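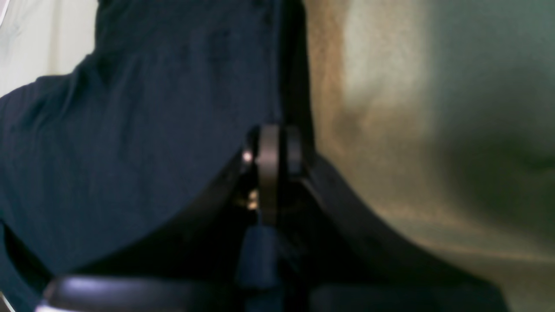
4 Setting up the scoreboard

4.1 Before you start

This section covers the first set-up of the Sellis portable scoreboard for baseball and softball, from unpacking to the first scored inning. It applies to boards supplied with the Tetell handset. Boards supplied with the older wired desk controller are set up differently, and the steps below should not be used for them.

Revised Mar 8, 2021. This revision replaces the printed leaflet packed with the board.

You will need the following:

Display panel with folding legs
Tetell handset
Mains lead or Nieminen battery pack
Four ground pegs and two guy lines
Hex key, supplied in the pouch behind the panel

Caution: The panel must be lifted by two people. Do not lift it by the legs or by the aerial.

4.2 Choosing a position

1. Stand the panel outside the field of play, facing the scorer. On most grounds a position beyond the outfield fence, to the left of centre, gives the batter a clear background.

2. Check that nothing solid stands between the panel and the scorer's seat. Parked vehicles and metal dugout roofs weaken the signal more than netting does.

3. Keep the distance between handset and panel to 200 metres or less. Beyond this the handset may show a full signal while the panel misses single key presses.

4. If the panel has to stand in foul territory, fit the impact screen before play. The screen is sold separately.

Note: The digits are easiest to read from straight ahead. They remain readable up to 45 degrees to either side, after which the outer segments start to fade. If spectators sit along both base lines, angle the panel towards home plate and accept some loss at the far ends.

4.3 Raising the panel

1. Lay the panel face up on flat ground with the legs underneath.

2. Release the two leg catches and unfold each leg until it locks. A click is heard from each side.

3. With one person at each end, tilt the panel upright.

4. Push a peg through the foot of each leg, front and back. On hard ground use sandbags in place of pegs.

5. Run the guy lines from the top corners to the rear and tighten them by hand.

6. Tighten the leg bolts with the hex key. Stop when the bolt meets firm resistance – the inserts are brass and will strip if forced.

Caution: Lower the panel when the wind is strong enough to move the guy lines. Never leave it standing overnight, even where the ground is locked.

4.4 Connecting power

Mains supply

1. Make sure the power switch on the rear of the panel is at 0.

2. Push the mains lead into the socket and turn the collar clockwise until it stops.

3. Plug the other end into an outlet protected by a residual current device.

4. Turn the switch to 1. All segments light, then go out, and two dashes appear in the inning window.

Battery supply

1. Open the rear door and slide in the Nieminen pack with the contacts facing down.

2. Close the door and press both corners to seat the gasket.

3. Turn the switch to B. The start sequence is the same as on mains.

A full pack runs the board for 8 hours at the Day setting. Running time is longer at the Dusk setting. When the charge is low a dot flashes in the bottom right corner of the panel, and you then have 15 minutes before the display shuts down. The score is held in memory and comes back when power is restored.

Caution: Do not connect the mains lead with the switch at B.

4.5 Pairing the handset

Each handset controls one panel at a time. Pairing is done once and is kept when the batteries are changed.

1. Switch on the panel and wait for the two dashes.

2. Hold down the SET key on the handset until the lamp turns amber.

3. Press the recessed button beside the panel aerial with the tip of a pen.

4. Wait for the lamp to turn green. The panel shows 88 in the inning window and then clears.

If the lamp turns red, move the handset closer to the panel and begin again at step 2. Where two boards are in use on neighbouring diamonds, switch off the second board while the first is being paired.

4.6 Choosing the rules set

The rules set tells the board how many innings to expect, when to change sides and what to do when the home team is ahead after the top of the last inning.

1. Press MENU, then RULES.

2. Use the arrow keys to choose BB9, BB7, SB7 or FREE.

3. Press OK twice to confirm.

BB9 is a nine-inning baseball game. BB7 is a seven-inning baseball game, generally used for the two halves of a double-header. SB7 is softball. FREE switches off all automatic changes of side and is intended for practice games and for youth leagues that end an inning on a run limit.

Note: The rules set cannot be changed once a run or an out has been entered. To change it, clear the game as described in 4.9.

4.7 Entering balls, strikes and outs

1. Press BALL, STRIKE or OUT once for each call.

2. Press NEW BATTER when the batter reaches base or is put out. This returns balls and strikes to zero and leaves outs unchanged.

3. On the third out the board clears the count, moves the inning arrow and changes the side batting. In FREE, press SIDE to do this by hand.

The board does not place a strikeout on the outs display by itself. A third strike can be dropped, and the scorer must decide. Press STRIKE, wait for the umpire, then press OUT or NEW BATTER as required. In the same way a foul with two strikes needs no key press. 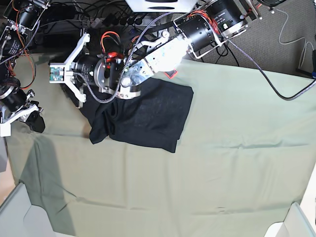
Lernbridge reports that its scorers were pressing OUT and then NEW BATTER after a third out, and asks whether the second press does any harm. It does no harm to the count. On handsets with early software, however, the second press moved the batting order on by one place for the side coming in, so the wrong shirt number was shown for the lead-off batter. If this happens on your board, press BACK once before the first pitch and update the handset when convenient (see 4.10).

4.8 Entering runs

1. Press RUN once for each run scored. The run is added to the side batting and to the total for the inning.

2. To enter several runs together, such as after a home run with runners on base, press RUN the correct number of times within the same play. The panel waits briefly and then shows the new total in one step.

3. To remove a run, press BACK. Each press undoes one entry, in reverse order.

4. To correct a run entered in an earlier inning, press MENU, then LINE, choose the inning with the arrow keys and type the correct figure.

Note: BACK does not reach past a change of side. Use LINE for anything older.

Runs awarded after an umpires' conference should be entered with LINE if the side has already changed. The line score and the total are kept in step, so there is no need to alter both.

Hits and errors are shown only on the wide panel. On the standard panel the H and E keys are accepted and stored – they appear in the game record but not on the display.

4.9 Ending and clearing a game

1. After the last out, press MENU, then END. The final score stays on the panel.

2. To save the game record, leave the handset switched on until SAVED appears.

3. To clear the panel, press MENU, then CLEAR, then OK. A second OK is needed if the record has not been saved.

For a suspended game, choose HOLD in place of END. The inning, count, outs and line score are stored in the handset and can be recalled on a later date with RECALL. Only one held game can be stored. Holding a second game overwrites the first after a warning.

4.10 Updating the handset

1. Fit fresh batteries.

2. Connect the handset to a computer with the short lead.

3. Copy the update file to the drive named TETELL and wait for the lamp to stop flashing.

4. Disconnect the lead and switch the handset off and on.

The software version is shown at start-up. Handsets made before December 2020 need the update for the batting order fault described in 4.7. Pairing and rules settings are kept, but a held game is lost, so finish or write down any suspended game first.

Caution: Do not unplug the lead while the lamp is flashing. A handset interrupted at this point must be returned to the dealer.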